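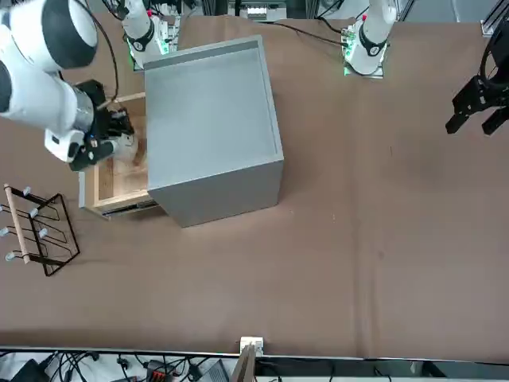

Ilgın Özkan
Studio kitchen lead, Kistville
June | 4 min read

DRAWER AND CUP RACK CHECK, WITH COMMENTS

I love this check. It covers one cabinet and one wire rack, it takes less time than making tea, and I always come away knowing the furniture a bit better. The list began as a scrap of paper taped inside a cupboard door at Kistville and has been growing ever since. Use it for any cabinet that sits on a tabletop and holds cups. Mark each line OK, FIX or STOP, and please write something in the comments even when everything is OK!

1. Cabinet sits flat on the cloth
Result: OK
Comment: Press on each top corner in turn. No rocking. Smooth the cloth before you start, as a fold under one corner feels exactly like a bad foot. The cabinet may stand at an angle to the table edge, that's fine by me.

2. Top panel clear
Result: OK
Comment: The gray top is recessed, with a rim along the edges, and a recess like that is a magnet for teaspoons. Run a cloth along the inside of the rim too. Crumbs gather there and then march straight into the drawer.

3. Drawer slide
Result: OK
Comment: Pull the drawer partway and look along the dark metal slide at the lower edge. You're looking for grit, bent metal and loose screws. Open and close it slowly five times. I did 40 on the first inspection, which was far too many, but what a lovely smooth run it had. No oil, please – a dry cloth only.

4. Drawer stop
Result: OK
Comment: With the drawer empty, draw it out gently until it stops, one hand underneath. It should stop with a firm little bump. If it comes off the slide, mark STOP and leave the cups somewhere else until it has been looked at.

5. Wood inside the drawer
Result: OK
Comment: Feel the floor and the sides with the back of your hand for splinters. The pale wood is a joy for this job, every stain and chip shows up. Check the corners by flashlight.

6. Load
Result: OK
Comment: Our house limit is 600 grams for this drawer. A standard cup from the Marar shelf weighs 200 on the kitchen scale, so you can do the math. Don't add the weight of your hand by leaning on the front.

7. Handle and front
Result: OK
Comment: Take hold of the white handle at both rounded ends and try to wiggle it. Then feel along the scalloped cutout at the bottom of the front for rough spots. Fingers go there more often than you'd think, mostly when people move the cabinet.

8. Cups in the drawer
Result: FIX

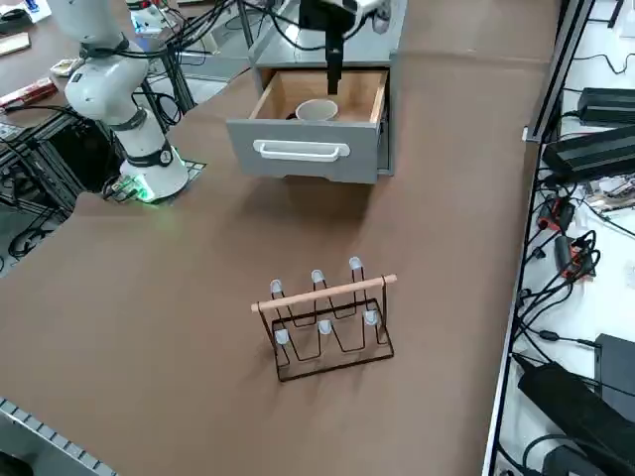

Item 8: white cup on its side in the open drawer.

Comment: Cups should go in upright or come out to the rack. A cup on its side can roll when the drawer moves and knock its rim against the wood. Look at the rim and the handle, if it has one, before it goes back into use. Any chip at all means the cup is retired.

9. Rack frame
Result: OK
Comment: Such a good little rack! Black wire, zigzag supports, a small footprint. Set it on the table and push lightly from each side. Look for bare metal where the black has worn through, especially low down.

10. Rubber tips
Result: OK
Comment: Six gray tips, three in the back row and three in front. Give each one a gentle twist. A missing tip means a bare wire end, so mark STOP until it's replaced. Spares are in the Granell tin.

11. Wooden dowel
Result: OK
Comment: It runs across the top and sticks out a little past the wire at both ends. Check that it doesn't slide or spin freely, and wipe it dry after use.

Paper copies go in the Burovberg binder under sheet 604. Next check: same list, plus a proper look at the back of the cabinet, which I skipped this time.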